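Self-publishing help > Print and paperback

Ebook is live but the paperback is stuck, do I announce now or wait?

Posted by Pesell, 12th October

Hello all, long-time reader, first-time asker, so be gentle! I've just put out my second novel, The Masen Ferry, as an ebook, and it went through without a hitch. Uploaded after tea, on sale before breakfast. The paperback is another story. I've had the file sent back 2 times now, both times for the spine text being too close to the edge, and I can't for the life of me see what's wrong with it.

The book is 266 pages on cream paper. My cover was made by a friend of a friend who has since gone travelling, so I've been nudging the lettering myself in a free program I barely understand (I know, I know).

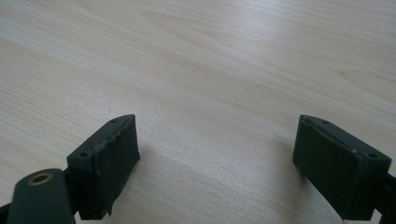

My newsletter has 115 people on it, mostly left over from the first book, and I promised them both editions on the same day. I did most of the last edit with the pages spread out on a big table, a pale wooden one with that soft wavy grain, and I'd got it into my head that I'd be signing copies on it for the launch. Now I don't know whether to send the email with just the ebook link, or sit on my hands until the paperback clears. If I send two emails, will people get fed up and unsubscribe? I lost a few last time after I wrote three in a month, and it stung a bit.

The other thing is price. I was going to drop the first book to next to nothing for launch week, to tempt new people in, and I can only really afford to do that once before January. So if I do it now and the paperback turns up a fortnight later, have I wasted it?

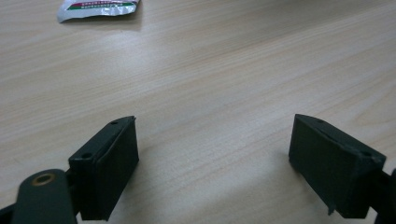

I should say that nearly all my sales last time were ebooks anyway. I sold 23 paperbacks in total and I'm fairly sure my aunt bought a good few of them. But those are the readers who write to me, and they're the ones who lend the book to a neighbour, and I'd hate them to feel like an afterthought. One lady has told me flat out she won't read on a screen.

Anyway, any thoughts welcome, on the email or the spine or both. I've been going round in circles and my tea's gone cold twice.

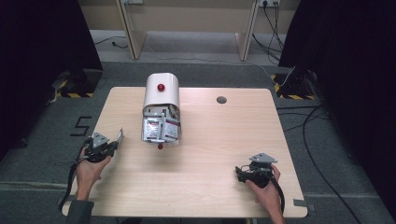

Koech

Send it now! Your ebook is on sale, people can find it, and the ones who were waiting for it will be cross if they stumble on it by accident. I had the same muddle with my third book and I kept quiet for weeks waiting for the print side, and by the time I said anything I'd lost all my own excitement about it and I think it showed.

I'd write one cheerful email with the ebook link, and put a line near the top saying the paperback is on its way and you'll drop them a short note when it's ready. Two emails about a new book won't upset anybody who signed up to hear about your books. If it worries you, make the second one really short, just the link and a thank you.

On the price thing, I'd do it now as well. A cheap first book pulls in ebook readers, and you've said that's most of your sales. The paperback people will mostly have read the first one already.

As for the lady who won't read on a screen, why not write to her yourself? Takes five minutes and she'll be chuffed.

Pola

Spine: did you change the page count after the cover was made? Mine kept bouncing and it was that. I'd added an afterword and a few blank pages and the spine width no longer matched the cover file. Also check which paper the template was made for, as cream and white aren't always the same thickness, so the same number of pages can give you a different spine. Download a fresh template with your real page count and put your cover on top of it, and you'll see straight away if the lettering is creeping over the line.

If it still comes back, make the spine text a size smaller. It looks tiny on your computer but fine on the shelf. And order a proof before you tell anyone it's out, please. I didn't, and my back cover had the old blurb on it.

Masen

Not much help on the spine, sorry, I only do ebooks. But I unsubscribed from an author once for going silent for a year and never for sending one email too many. Nice title by the way, I may be biased!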